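Irkberg Table by Joly: Review

Joly sells the Irkberg in two sizes. I bought the smaller one, 105 cm long, for $399, and have worked and eaten at it since August.

Delivery took longer than promised, but the box arrived undamaged. The legs bolt on from underneath. The hex key supplied is too short to get a good grip on, so use your own if you have one. The larger size costs $220 more and I did not need it.

The top is the reason to buy this table. It is pale, smooth wood with a finish somewhere between matte and satin. Mugs have left no rings so far. I wipe it with a damp cloth and oil it now and then — the leaflet says twice a year.

The legs are less impressive. One needed retightening after a month, and the felt pads came off the first time I moved the table.
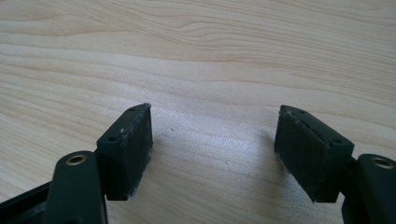 The grain runs in soft wavy lines, with a few knots, and in strong light parts of the surface look almost white. If you want a darker or more even look, buy something else. For the price I would buy it again.

Comments

Perrine Masson: Does the finish scratch easily? We have the Amier table and it marks if you look at it.

Albane Vidal: Mine has one scratch from a stapler. Otherwise fine.

Related reviews
Destska desk lamp
Amier folding bench
Shelving for under $100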